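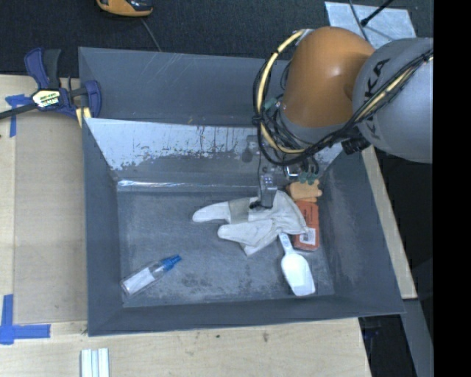 4. Emptying the mixed bin

Okay, my favorite part! Start with whatever's on top, so the work glove comes out before the flat package it's lying over. (I skipped this once and dragged half the bin along with it.)

5. Lift out the scoop and put it on the Felar shelf.

6. Check the package label against your Skakton list, then set it down label up.

Note: gloves crease like crazy, so smooth them flat before they go in drawer 52.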